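Ticket 633 - Truvcombe student robotics club
Opened by: Domenica Brunner
Status: open

Since I changed the scene file in September, our simulated arm reports "grasp failed" in every run of the pig task. The shadows also have edges like stairs. I restarted Hestex two times and the result is the same.

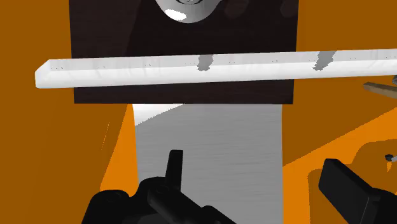
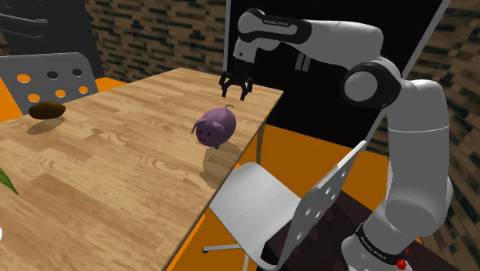 Wrist view first, then the room view. Both are from the simulator.

Reply from Eifion Watkins: Please set the shadow map to 2031 and try 5 runs with the old scene - do not change the gripper settings yet.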